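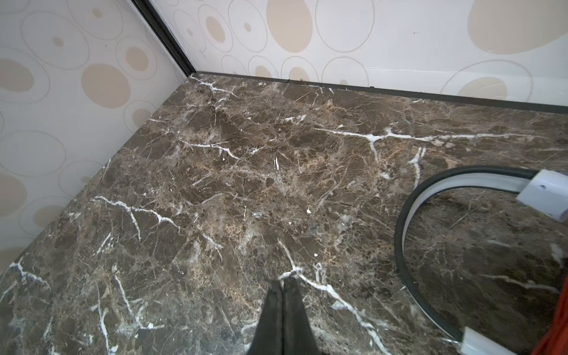
Refurbished Phones for Flistdale: Progress Report to the Gernell Fund
August 9, 2020

Period covered: the second half of the grant year
Prepared by: the project office, Clistby

1. Where the project stands

The grant pays for used mobile phones to be collected, wiped, repaired and passed on to households in Flistdale that have no working smartphone. The target for the full grant year is 80 phones handed over. At the close of this period we had handed over 49. Another 21 are repaired and waiting for a final check or a SIM card. We expect to meet the target, although later than the plan said.

Collection went well in the early part of the period and then slowed when the drop-off points at the library and the community center closed. We moved to mail-in donations, using padded envelopes with the postage paid. People took a while to get used to this. The phones that came by mail were on the whole newer than those left in the boxes, and fewer of them were beyond repair.

2. Repairs

The most common fault by far is a worn battery, followed by cracked screens and charging ports that no longer hold a cable. Batteries and ports are cheap and quick to do. Screens are the main cost. For several models a replacement screen now costs more than the phone would sell for, and we have stopped fitting them to those models. The phones are stripped for parts instead.

Our parts supplier, Zerouali, changed its minimum order in the spring. We now order once a month and keep a small stock of the batteries we use most. This ties up more of the parts budget than we planned, but it has cut the time a phone sits on the shelf.

18 donated phones could not be used. Most were still locked to the previous owner's account. We wrote to the donors where we had an address, and a few of them removed the lock. The donation form now asks people to sign out of their accounts before sending the phone, with a short set of steps for each type of phone. Since the form changed we have had far fewer locked ones.

3. Software and updates

We said in our application that we would only hand out phones that still receive security updates. This has turned out to be the hardest condition to keep. Some makers publish a clear end date for each model and some do not. We now keep our own list of models and check it at the start of every month. A phone with less than a year of updates left goes out only if the household has been told and still wants it.

Each phone is reset, updated and set up with a browser, email, a video calling app and the county's health messaging app. We don't install anything else. Storage is a problem on the smallest phones, where the system and updates leave little room for photos.

4. Accessories

Every household gets a charger and a cable. We also offer headphones, either donated or bought in, as many people asked for them for video calls and online classes. Newer phones without a headphone socket need an adapter, and we had not budgeted for this. The cost so far is small and has come out of the packaging line.

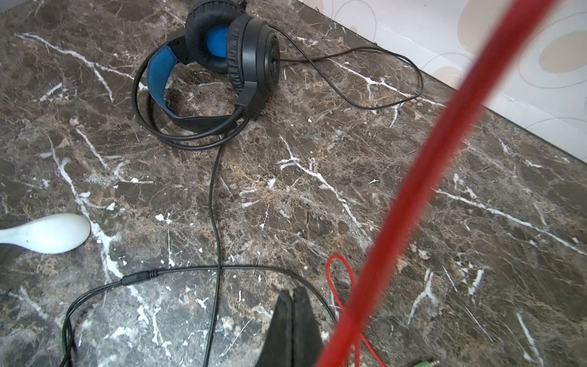
Over-ear headphones in black and blue.

Donated headphones are cleaned and tested with a phone before they go out. Worn ear cushions are replaced when we can get the right size. In-ear types are not accepted.

5. Support after handover

The phone help line runs on two afternoons a week. Most calls are about passwords, data allowances and moving contacts from an old phone. Calls about faults are less common, and nearly all of those concern charging. We rewrote the printed guide in larger type with fewer pages – the first version tried to cover too much and people told us they had not read it.

6. Budget

Spending is under plan on travel and room hire and over plan on postage and parts. We ask for the Fund's approval to move the unspent travel money to postage. No change to the total grant is requested. A full statement is attached.

7. Next period

Finish the phones now waiting and hand them over.
Reopen the drop-off boxes when the buildings allow it, and keep the mail-in route open as well.
Add adapters to the standard pack for phones that need one.
Agree a prepaid data plan with a local carrier. Talks have started but no price has been set.
Send a short survey to every household that has had its phone for three months.

The next report will be sent in December. It will include the survey results and a list of the models handed out, with the update end date for each where we have one.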